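Reviews > Workshop > Table coverings > Mastov brown paper roll + blue tape

Got the big Mastov roll, the 900 mm wide one, to cover a work table. 40 meters on it. Been using it since August so this is a fair go I think. Short version: four stars, buy the paper, be picky about the tape.

Good stuff first. Lies down fast. Takes tape without fuzzing up. Pencil shows fine. Cheap enough that I don't cry when I change it. The narrower roll (700) is easier to carry but you get a seam down a wide table, and I hate seams.

Bad stuff. It creases if you look at it wrong. Mine came folded at the outer end and those lines never realy went away. Ironing? Eylül Tekin swears by it. Not doing that.

Tape is plain blue painter's tape, laid out in squares so things go back to the same spot every time. Blue tray, small white blocks, that kind of thing.

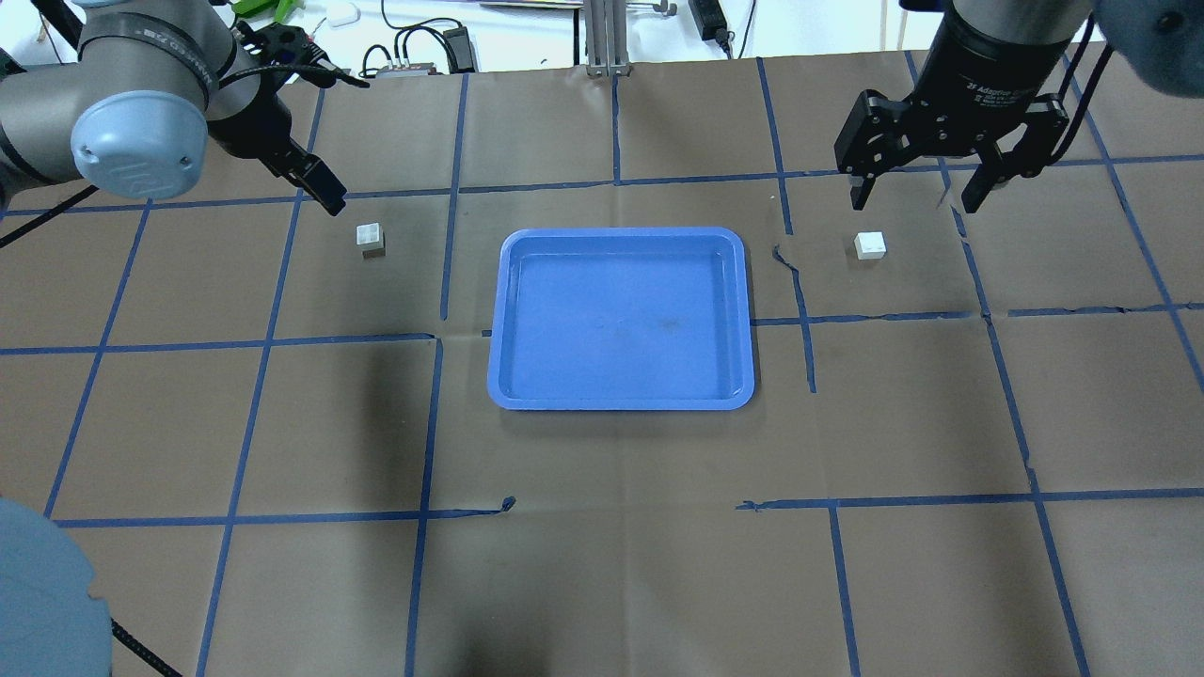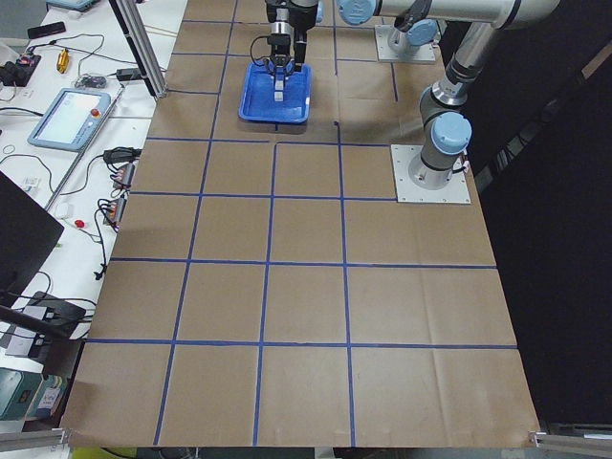 Squares are by eye plus a long ruler. Do all the long lines first, then the cross ones. I did it the other way on my first sheet and had to pull half of it up, which takes the top layer of paper with it if you rush. Pull slow and low.

The tape wrinkles too if you stretch it while laying. And tear it against a blade, not with your fingers, the ends come out ragged. Cumano tape was a bit stiffer than the Pacheco and I liked it better for long runs. Both stick ok.

Trays slide nicely on the paper, maybe too nicely. A bump and it's off its square. Bit of tape under each end if that bugs you.

Minus one star for the core, which was crushed flat on one side so it wont sit on my roll holder. Seller sent 2 end plugs, didn't help. Would still buy again, probly on Sunday when I'm out of it.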